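Kilau replacement finger set for parallel grippers

Price: 90 per pair, screws included
Spare screw pack: 3
Stock: usually held, longer lead time in November

A pair of moulded blue plastic fingers for the Kilau parallel gripper, for cells that handle drinks cans, cups and other light, rounded goods. The pocketed inner face gives a little under load, and the perforated side walls keep the weight down. Fingers are sold in pairs only. Do not fit a new one opposite a worn one, as the tips will not meet squarely.

Fitting

Switch the arm off at the controller and wait for the jaw to go slack. Undo the two screws at the base of each finger, slide the old finger out and push the new one home until it stops. Tighten by hand with the short key – no power drivers. Unplug the Molex connector on the wrist only if you need more room, and check that it clicks when it goes back in.
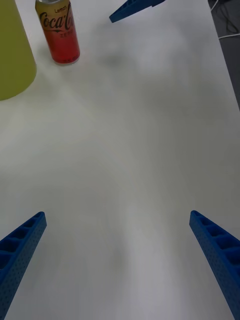 Emilian Zamfir
Service Technician, Chaturvedi Bench Cells

Set the jaw opening with a drinks can on the table and the fingers wide apart. On a bench with two arms, park the second one well back before you run the homing routine. Cables should stay off the table top.

Looking after them

Wipe the inner faces at the end of each shift with a damp cloth. Dust collects in the pockets, and a soft brush shifts it. Check the ribs for splits at every service. On our own Bolance bench, a pair was changed after 1,297 hours with one split rib near the tip.

Finger length: 190 mm, base to tip
Colour: blue, matt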